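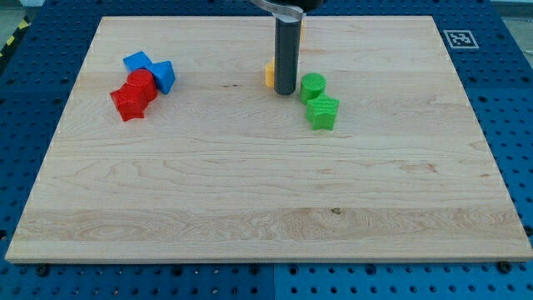

Tidying up is the chore I always start with when people ask me whether machines can do housework yet, mainly because it sounds like the easy one. In robotics it usually goes by the name of object sorting or tabletop rearrangement, and it covers anything where stuff is lying in the wrong place and has to end up in the right place: toys in a bin, forks in a drawer, screws in their trays. The test version uses small blocks on a flat surface. Blue and red ones on one side of a wooden board, green ones on the other, a cylinder here and a star there, and a single gray finger to deal with the lot. My nephew could do it at two! For a machine it's a fair bit of work, and I'll try to explain why without getting too technical.

Background

I came to this from the shop-floor side. I spent 13 years at Clostdale, packing and later running the packing line, and we had arms there long before anyone I knew had a robot vacuum. Those arms were great at one thing. Put the carton in the same spot every time and they'd pick it up all day long. Nudge it by the width of your thumb and you'd hear the alarm. Household chores are all nudged cartons, if you like, and that's still the plainest way I know to put the difference.

Pushing and picking

There are two basic ways to move a small thing. Picking means closing on it from both sides and lifting. Pushing means sliding it along the surface, the way you'd sweep crumbs toward the edge of a table with your hand. Pushing needs much simpler hardware – one stiff finger will do – but it asks more of the software. A block pushed off-center turns. A cylinder standing upright slides differently from a cube, and a star has points that catch on whatever is next to it. Matěj Kollár, who taught the evening course I took at Moltivville, had us push blocks around with a pencil, eyes half shut, to get the feel of it. I was terrible at it and I have hands!

Clusters make it harder. When blocks touch, pushing one pushes its neighbor too, so a machine told to separate the red from the blue has to work out which one to move first and from what side. A finger coming down from above can also hide part of what an overhead camera needs to see. People get around this by leaning over a little. Fixed cameras can't lean, so many setups use more than one.

How well does it work?

Better than it did, and less well than the videos suggest. Most of the numbers you'll read come from tidy setups with good lighting and a short list of known objects. The one I know best is the block trial at Mavgate, written up by Lenka Urban and Urmila Nishad. They logged 902 sorting runs over a season, with a limit of 20 pushes per run, and I like their report because it spends more pages on the failures than on the successes. The usual trouble was a block ending up against the rim of the work surface, where the finger couldn't get behind it. (Anyone who has chased a pea around a plate will sympathize.)

In shops the picture is more cheerful. Pešek, the family hardware supplier, has had a sorting cell for loose fittings since March, and Natália Pešek told me it handles 5 kinds of part well enough that she's stopped checking the trays herself. She also told me that it stops dead when someone tips in a mixed box. A person then sorts that one by hand.

At home

As of 30th September I don't know of a machine I'd leave alone with a child's bedroom floor. Vacuuming and mowing are mostly solved because the machine only has to cover ground and keep from bumping into things. Picking up after a family means soft toys, socks, half a jigsaw, a cup with something still in it – all of it different tomorrow. Fouad Berrada, my old shift partner, thinks we'll see a decent toy sorter before we see anything that can fold a fitted sheet, and I'd go along with that.

See also: bin picking, non-prehensile manipulation, robot vacuum cleaner, laundry folding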